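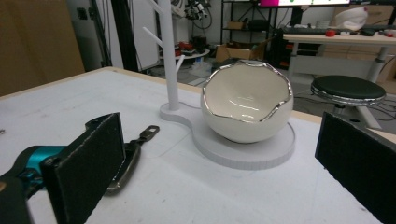
## 亚麻窗帘洗完短了一大截,还有救吗?

**北窗吃灰**

先说情况,有点急,月底家里来人住,客厅窗户现在是光着的。

去年十一月在 Hendstead 买的成品亚麻帘,两片,燕麦色,没衬里,加上杆子和挂环一共花了 1,076。杆子是 Flernen 的,黑色铁杆那款。挂了大半年没动过,上个礼拜看下摆一圈灰实在受不了,就拆下来洗了。

洗标写的 30 度机洗。我就是 30 度洗的!普通洗衣液,没放柔顺剂,脱水好像开的中档(记不太清了,有可能是高档)。然后犯了个错误,赶时间,扔烘干机里烘了一下。也没烘到全干,摸着潮潮的就拿出来挂了。

挂上去傻眼。原来下摆刚好蹭到地板,现在离地 11 厘米,跟裤子穿短了一样。而且两片还不一样长,左边那片更短一点,下摆也不平,有波浪。

试过的:
- 喷水往下拽,拽完好像长了一点,第二天早上又回去了
- 蒸汽熨斗竖着熨,皱是没了,长度没变
- 问了客服,说天然纤维缩水正常,洗标也没写可以烘干,不管

想问的是

1. 还能不能拉回来,能拉多少
2. 拉不回来的话怎么接长不难看。我有台缝纫机但只会走直线,转角都歪
3. 要不要干脆把杆子往下挪?墙是砖墙,不太想再打孔,上次打孔掉了一大块灰皮到现在还没补

重新买就算了,舍不得。谢谢各位。

补充一下,有人私信问帘头是什么样的:穿杆的那种平头,后面有一排布襻,也可以夹夹子环。我现在是布襻直接穿杆。

---

**踩脚板的**

能救一部分。别指望全救回来,你那个是烘的,跟单纯水洗缩的不太一样,烘过的缩得比较死。

先别剪别缝,先拉。顺序这样:

1. 浴缸放温水,把帘子整个泡透,泡一晚上。水里可以放一点护发素,一点就行,别倒半瓶。我用的就是家里快过期的那瓶
2. 捞出来不要拧!压一压水,卷在大浴巾里踩。别进洗衣机脱水
3. 趁很湿的时候挂回杆上,地上垫旧毛巾。下摆夹重的东西,裤架夹子一排夹过去,每个夹子下面挂个装水的矿泉水瓶,瓶子水量要一样,不然又出波浪。左边那片更短就左边多灌点水
4. 挂到半干的时候,用手从上往下捋,从中间往两边,别只拽两个角。拽角下摆会变成月牙形,我干过
5. 瓶子不要急着拿下来,等全干再拿。你之前喷水拽完第二天缩回去,我猜就是没等干透,也没配重
6. 全干以后蒸汽熨,熨斗顺着经线走,竖着,别横着推

我自己那副这么弄完回来一大半,剩下一小段怎么都回不来了。你的能回多少真不好说,看织得密不密。

杆子要看一下承重,湿亚麻加水瓶是挺沉的。Flernen 那款我没用过,如果是中间只有两个托架的长杆,建议一片一片来,不要两片同时挂湿的。或者不挂杆上,挂浴室的淋浴杆也行,不过伸缩的那种会滑下来,半夜咣一声。

接长的事我不太会讲,等别人答。我就说一句,缝之前一定要先再水洗一遍让它缩到底,不然你接好了下次洗又短。

哦还有第三个问题,杆子不用动,你有夹子环的话把布襻换成夹子环,帘子整个就往下掉一截了,白赚的。Munro 有那种带长吊坠的夹环,比普通的长。光夹子环估计能补个几厘米,再加上拉回来的,说不定就够了。颜色跟黑杆是搭的,但有点滑,薄布会溜,亚麻还行。

---

**米色党永不认输**

接长吧,别拉了,拉来拉去累死,下次洗还缩。

只会走直线足够了,拼一条下摆全是直线。重点说几个容易翻车的:

**布怎么选。** 不要找同色!找同色是最难看的,差一点点色看着就像买错了。直接拼一条明显不一样的,燕麦色下面接深一点的亚麻,赭石、墨绿、炭灰都行,看你沙发。宽一点,接得太窄像补丁。我家是接了 30 厘米高的一条,原来的下摆往上剪掉一些再拼,这样看着像本来就这么设计的,来客人还有问哪买的。

**布先洗。** 楼上说的对,新布旧布都要先洗先缩。要用烘干机的话,新布也烘一遍。烘坏一块小布总比烘坏整副强。

**缝份。** 留 2 厘米,够做来去缝了。没衬里的帘子背面会透光,晚上开灯外面看得见毛边,所以要么来去缝要么包边。来去缝就是先反面对反面缝一道,修窄,翻过来正面对正面再缝一道,把毛边包在里头。全是直线,不用怕。网上搜一下图就懂了,我打字讲不清。

**量。** 两片分开量!不要量一片剪两片。你那个本来就不一样长。挂在杆上从地板往上量,每片量左中右三个点,用划粉点上,取下来再连线。连出来如果不是直的,别管,就照那个剪,挂回去就是平的。千万别在桌上"修正"它。

**线和针。** 涤纶线,别用纯棉线,棉线自己也会缩,一洗下摆就抽起来了。针换粗一号的新针,接缝那里四五层厚。针脚调长一点。

**加点重量。** 下摆里可以穿一条铅坠绳,或者折边里放一条衬。我用过 Gendel 的帘头衬,本来是放上面的,裁窄了塞下面,挺挺的,就是洗的时候得拆,有点烦。懒的话不放也行,深色布拼上去本身就重。

桌子要清出来一张大的,铺张纸再裁,亚麻掉的毛特别多,裁完纸一卷就扔了,不用吸半天地毯。没有大桌子就地板,膝盖下面垫个枕头。

预算的话,布要不了多少钱,半米多就够一片了,看幅宽。幅宽不够就中间拼一道,拼缝藏在褶子里。

急着用就先上夹子环顶着,来的人不会趴地上看你窗帘离地多高的。

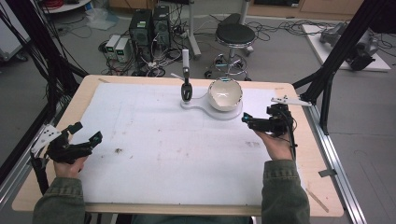

### 北窗吃灰 的补充

来更新一下!先泡了一晚上,护发素放多了,满屋子椰子味。

水瓶大法有用,右边那片回来得挺多,左边差一点,还是比右边短一丢丢,但站远了看不出来。波浪基本没了。杆子没弯,我是一片一片挂的,中间托架那里响了两声吓死我。

夹子环也换了,没买新的,翻出来当初送的那包普通的,居然一直没拆。现在下摆离地还有一指宽,其实比原来蹭地还好,扫地机不会再卷进去了。

拼接先不弄了,但墨绿色下摆我有点心动,等客人走了再说。想再问一下踩脚板的,护发素要不要再过一遍清水?摸着有点滑滑的,怕吸灰。

### 踩脚板的 回复

要过的,忘了写了,不好意思。清水泡一遍压干再挂,瓶子还得再夹一次……已经干了的话就先这样,下次洗的时候一起过掉。滑是滑一点,不影响挂。

下次别烘了。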